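The woman who runs the repair counter at Pinheiro started out fixing sewing machines for her aunt and moved on to pumps when the aunt retired. The shop is in Hivcombe, two doors from the post office, and it has been open for 42 years under three owners. She is the third.

Most of what comes in is well pumps and garden pumps. "People think the motor has burned out," she said. "Usually it's a seal. A seal is cheap. The motor is what they've already priced online, so they come in upset before I've opened anything."

She keeps her records in ledgers. The current one started in September and is up to job 3433. Each line has the make, the fault, what was replaced and what was charged. She tried a computer program called Presance for a year and went back to paper. "It wanted a customer email before it would let me write down a leak," she said.

I asked what had changed since she took over. Prices, she said, and then spare parts. Older pumps came with a drawing in the box and every piece had a number on it. Now many makers sell only the whole unit. She showed me an invoice for 595 dollars that a customer had paid elsewhere to replace a pump with one bad bearing. "He brought me the old one for scrap. I fixed it and it's in my mother's yard."

She won't take work on pool equipment, and she stopped doing Saturday calls out to Plurkow after the road was rerouted. The drive now takes most of an hour each way - too long for a job that may need a second visit.

Winter is slow. She uses it to clean and sort the shelves and to teach her one apprentice, who is in the second year of 4. The apprentice spends a lot of time learning the names of things. "You can't order a part if you call it the round bit," she said. She starts with shapes that turn up everywhere. A flange is an early one, and a small black part like the one on the green belt will do for it: a raised round boss in the middle with a hole at the top, and a flattened ear on each side with a hole through it. After that the apprentice has to find three more on the shelves without help, and write each one in the ledger by its proper name. 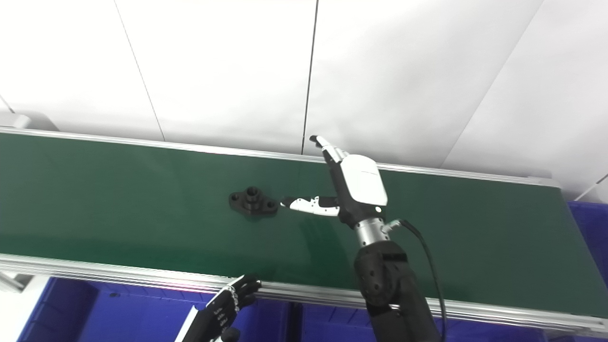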